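Section 4: Sorting and first assembly

The Bokwood puzzles have 582 pieces, plus a sheet of 135 numbered stickers that I would leave in the bag. The leaflet says the stickers "speed things up." I have yet to see it.

1. Open the inner bag over a tray. Shake out the corners of the bag and check them twice.

2. Pull out the edge pieces. The leaflet promises 143 of these. Don't stop working if you come up short — strays tend to show up in step 4.

3. Leave the rest in a box until the border is done.

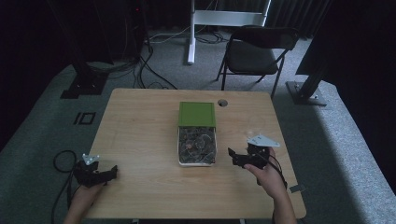
Sorting by color is what Zirine recommends, and on a painted landscape like Fellside it mostly gives you one huge pile of green. Sort by shape first. A box with a lid that slides partway back, like the green one on the table, is handy because you can fish in the front section and keep the rest covered. Whether you need the maker's own sorting trays is another matter. I don't think you do.

Note: Grigore Bogdan's cover art is cropped on the lid. Use the folded poster as your guide.

4. Build the border on a flat, smooth surface. Felt mats are sold as an improvement, but pieces drag on them.

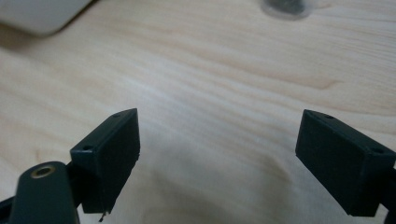
5. Work inward from the barn roof, then the wall. Save the sky for last, whatever the leaflet says about "top to bottom."

Caution: Do not force a piece. The "snap fit" is looser than advertised, and a wrong piece will often sit nicely in the sky area.

6. For missing pieces, write to Thitima Nilsuwan at Wattanapong with the batch code from the base of the box. Mine was 202. Allow more time than the card suggests.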